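2022-02-13

Members of the Stemville Grange voted this month to open their hall to the Calport and Marsden Granges for a shared program year. The three groups will keep their own officers, dues and business meetings. What they will share is the lecturer's program, the kitchen, and one printed calendar that goes to every household on the combined list.

Jamie Clegg, lecturer at Stemville, put the plan together over the winter after talks with the other two. Calport has been meeting in a church basement with room for 40 people, and its members have had to turn guests away from the spring supper. Marsden has a hall of its own but closes it in cold weather to save on fuel.

"We were all planning the same potato supper," Clegg said. "It made sense to plan one."

## What changes for members

Regular meetings stay where they are. Members of any of the three Granges may attend any lecturer's program without signing up ahead, unless there is a meal. For meals, the host Grange needs a count a week before.

The printed calendar replaces the separate newsletters for the rest of the year. It will go to 376 households. Members who would like it by e-mail can tell their own secretary, who will pass the address along. Notices for the calendar should be short – a few lines at most – and should give the place, the starting time and the name of someone to call.

Stemville will charge the other two Granges $300 each for the year toward heat and electricity. Outside groups may still rent the hall at the regular rate, and dates already booked will be honored.

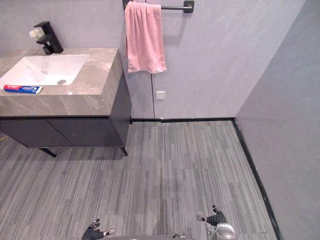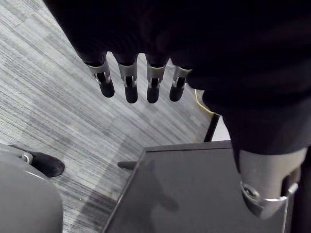 ## Programs planned so far

- **Seed swap and garden talk.** Bring labeled envelopes. Leftover seed goes to the school garden in Marsden.
- **Quilt and needlework night.** Judging follows the same rules as last year, with one entry per class. Items must be finished since the last contest.
- **Local history evening.** Calport members are gathering old minute books, ribbons and photographs. Anyone with material to lend should put a name and phone number on the back of it in pencil.
- **Baking contest.** The recipe for the adult class is a plain yellow cake, no frosting. Juniors will make oatmeal cookies, six to a plate.
- **Open mike.** Songs, readings and skits are all welcome. Ten minutes each, please.

The largest event will be the joint fair in August, held on the Trarnus field next to the Stemville hall. Last year's Stemville fair took in $665 after expenses, most of it from the pie table and the plant sale. This year's proceeds will be split evenly among the three Granges. Stemville plans to put its share toward new storm windows on the north side of the building.

Exhibit classes for vegetables, flowers, canned goods and crafts will be listed in the summer calendar. Entries from people who are not members will be accepted in all classes. There will be no entry fee. The livestock classes are still being discussed, as the fence along the back of the field needs work before any animals can be kept there overnight.

## Help needed

The kitchen could use two more people who are able to come early on supper nights and start the coffee and ovens. A driver is also wanted for the folding tables, which will travel between Marsden and Stemville until the fair is over. A pickup is big enough.

Juniors from all three Granges will meet together for the first time before the seed swap. Parents are asked to stay for the first part of that meeting to go over dates and rides.

Program ideas can be given to Clegg at any Stemville meeting or left in the box inside the hall's front door. Officers of the three Granges will meet again after the fair to decide whether to go on with the arrangement for another year. If they do, the plan is to move the baking contest to Calport, where members have asked for it.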